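Do You Need a Whole Table for One Small Job?

I have read 41 tips this year on setting up a work surface at home, and most of them want me to buy something. The latest came from the Gistness newsletter, which swears by a "clear field": one pale, plain surface with nothing on it except the thing in your hands, and a block of solid color behind it so your eyes don't wander. They call it a focus zone. My grandmother called it wiping the table.

Still, I gave it four evenings. I moved the mail, the lamp and the jar of pens onto the floor, where the jar of pens got kicked over by the second evening.

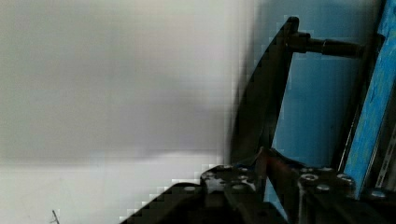
Page last changed: Saturday, 3:41 p.m.

Blue is the color they push for the backdrop, and I'll admit a smooth medium blue next to something pale is easy on the eyes. Whether it makes anybody work faster I doubt. I sorted screws on Monday's mess just as quickly as I did on the clean top — and on the mess I at least had the lamp.

What I will give them is small dark stuff. A thin dark stick on a pale surface shows up right away, even a skinny one. On my old brown desk I'd be patting around for it.

So paint a board if you have leftover paint. I would not pay for the Jiltell mat, which runs 100 dollars and is, as far as I can tell from the listing, a mat. The Trirkidano one is cheaper and comes in 3 sizes, all of them too big for my desk. An old white pillowcase is doing fine so far, though it slides.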